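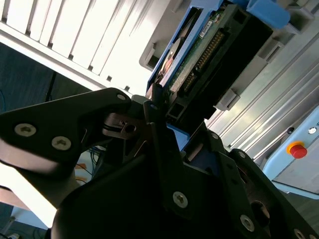
Adopt the old cat! I mean it. Kittens are a riot, but a ten-year-old tabby knows who she is, and she'll tell you by supper.
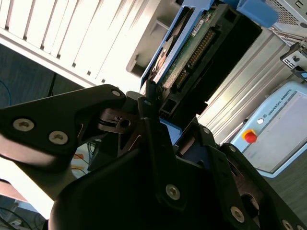
Mine, Skulletti, came from the Kiker shelter in June with bad teeth and a purr like a truck – best 105 dollars I ever spent.

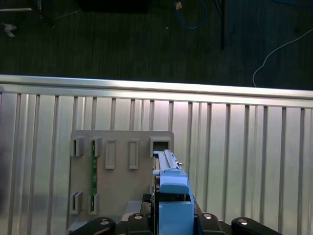 Marlowe wrote back that the vet bills scare people off, and that hers hit 1000 dollars the first year. Fair enough! So let's get shelters to share that cost, and fill those laps.

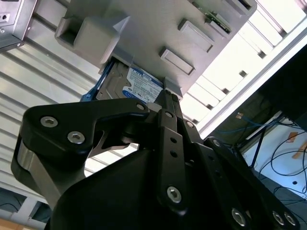
Gripper near a hard drive in its gray bracket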